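Fleluvlow Bench Kit - Desktop PC Service Task

Flullis product code 139. For school and college robotics clubs, ages 14 and up.

The Fleluvlow Bench Kit adds a computer service task to any small tabletop arm with a wrist camera. It was developed with the Cerstead student robotics club, whose members work on opened desktop PCs as their project for the year. The kit supplies the fixtures, task cards and logging software. The arm and the computer are not included.

Supplied parts
Base plate with clamps for one desktop case, laid on its side
Wrist camera bracket and cable guides
Task cards, levels 1 to 3
Logging software licence, 2 seats
Spare fingertip pads

Choosing a computer
Any full-size desktop case with a removable side panel will fit the clamps. Cases with plastic drive brackets and coloured release latches give the most work for a class, as the latches can be pressed by a gripper without tools. Remove the mains lead and leave the machine unplugged for the whole session. The power supply must stay closed. No task card requires it to be opened or taken out of its cage.

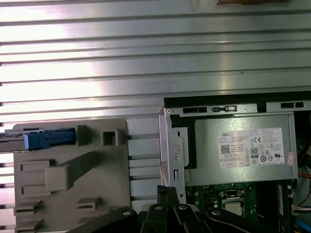 Reach is the usual limit. The gaps beside a drive bracket are narrow, and students should plan the approach before moving the wrist below the level of the case edge. Bare metal panels also reflect bench lighting back into the camera. Move the lamp to one side or lower its output - changing the exposure in software is less reliable.

Task levels
Level 1: move to a named part and stop short of contact.
Level 2: touch and press a release latch, then withdraw.
Level 3: release and lift a drive bracket, then refit it.

Logging
Each attempt is stored with joint positions and wrist video. The software holds 500 attempts per project before older ones must be exported. Names are entered by hand, so agree on a format first.

Notes from Cerstead
Hwa-young Hwang, who runs the club, starts new members on level 1 with the arm at its lowest speed. Ignacio Campos wrote the level 3 cards and recommends marking the case position on the base plate with tape - a small shift between sessions spoils saved positions.

Compatibility
Hosoda tabletop arms: bracket fits directly.
Other arms: adaptor plate required, sold separately.

Page updated Tuesday, September 9, 2025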